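Gosteck opens its books to small-business marketing

05/11/2019

After many a long chat over coffee with shop owners, Gosteck has launched a marketing service for firms with fewer than 40 staff, and we couldn't be happier to see it (it's been a good while coming!). Each client gets a written plan and 24 hours of hands-on help.

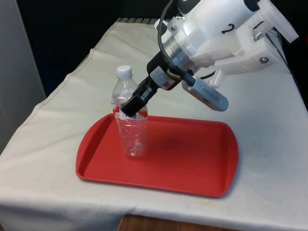
How to join

Stamatia Psarras and her team will favour local traders for the first intake, with just five places going before December. The fee is $700, and you're very welcome to drop in and talk it over first.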